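Moving the recipe database off the old laptop

16 January 2021 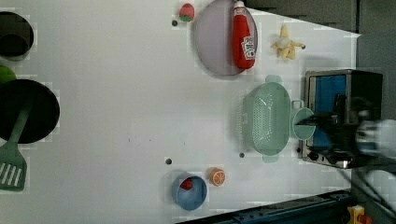 What was on it

The laptop held 508 recipes in a Prudix file, last compacted when I lived in Gukholm. Prudix exports to plain text, but it writes fractions as single characters in its own encoding, so every ½ came out as a question mark. Of the 508 entries, 170 had at least one.

The conversion

I wrote a short script to map the bad bytes back to decimals. Nga Tăng pointed out that 0.33 cup is not something anyone measures, so thirds and quarters are now stored as text and converted only when a recipe is scaled. Scaling works on whole multiples for now.

Duplicates took longer. Jairo Cusi's lentil soup was in there five times under three spellings – I kept the one with cumin. Matching on title alone missed most of them. Matching on the ingredient list, sorted and lowercased, found the rest.

Storage

One text file per recipe, in a folder called Mushi, synced nightly to the desktop. The largest file is under 2,000 bytes. Search is grep. Tags are on line two, separated by commas.

Still to do: oven temperatures. Half are Celsius with no unit given.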